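Bags for the Cumavcombe trip

Dear colleagues, the bus to Cumavcombe leaves on Saturday, and we have 40 seats but not much room for luggage. Please bring only one backpack each. Open it fully on your desk the evening before, and take out the old papers and cables – you will be surprised how many there are. Check also the small inner pocket.
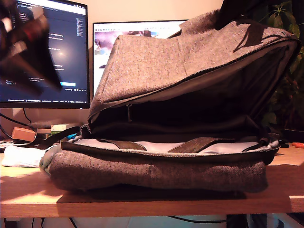
Heavy things go in first, close to the back. If your zipper is broken, Ekow Darko can lend you a bag until Friday noon.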